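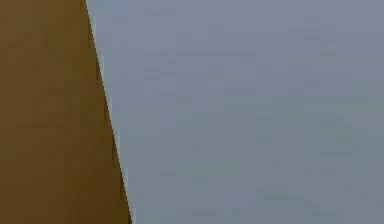

Equipment Planning Gallery: Tabletop Manipulation Cell

Lustmont Technical Institute is preparing a request for funds to equip a teaching and research cell for tabletop manipulation. The images in this gallery were rendered in simulation during the planning stage. They are provided to department heads, purchasing staff and outside reviewers who will read the request alongside the written budget. Page last revised 12 Sep 2021.

The Institute has chosen to complete its simulation work before any arm is ordered. Reach, table height and mounting position are to be settled in the model first, and the purchase specification will be drawn from the results. Changes made at this stage cost staff time only. Changes made after delivery have in the past required new mounts, new cabling and a second safety review.

The request is divided into two phases. Phase one covers the arm, its mount and the controller, and accounts for 70 percent of the total. Phase two covers sensing, spare fingers and household items for handling exercises. The delivery period written into the tender is 13 weeks from the date of order, and the room must be ready to receive equipment by the end of January.

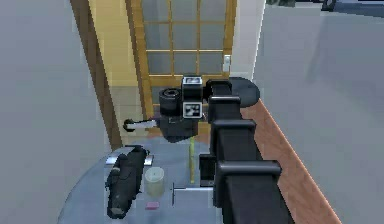

Simulated arm at a round table set with small household objects. Square tracking markers are fitted to the sensor housing at the head.

The household setting was selected after discussion with the teaching staff, who asked for a task area closer to a home than to a factory bench. A cup, a sponge and similar articles are inexpensive to replace, and the allowance for them is small. Fingers are another matter. They wear with use, and the request therefore carries spare sets as a separate line.

Three suppliers have been invited to submit quotations. Pelletex has been asked to price the arm and controller together. Umisix will quote for cameras, housings and printed markers. Ambrosio has been approached for the mount and for installation - including removal of packing materials, which was left out of an earlier contract and had to be paid for separately.

Reviewers are asked to note that the simulation license is paid from the existing computing budget and does not appear in the request. The annual service agreement does appear. It is limited to 53 hours of on-site support per year, with further hours billed at the supplier's standard rate.

Payment terms proposed to all suppliers are 50 percent on order and the balance on acceptance. Acceptance testing will be carried out by Institute staff using the same table layout as the model, so that results may be compared directly.

Written comments on the specification should be sent to the Equipment Planning Office. Additional renderings will be placed in this gallery as the layout is revised.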